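Oiling the kitchen table again

I last oiled our table in January and it has already gone dull where the plates go. Hường Bạch lent me what was left of her 500 ml tin, so I did it this morning with an old vest for a rag. One thin coat, wait 16 minutes, wipe it all off, then leave it overnight. I used to put far too much on and it stayed sticky for a week.

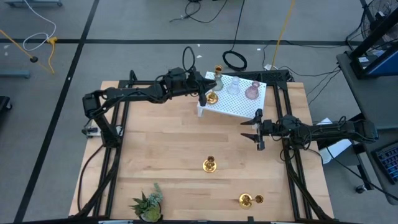 Candles are the other thing I need to sort out, as wax on fresh oil leaves a mark that I can never get out. A small gold holder like the one there would do, if it stood on something and not straight on pale wood. Xinyi Lu uses a saucer. I'll do the second coat tomorrow and the chairs after that.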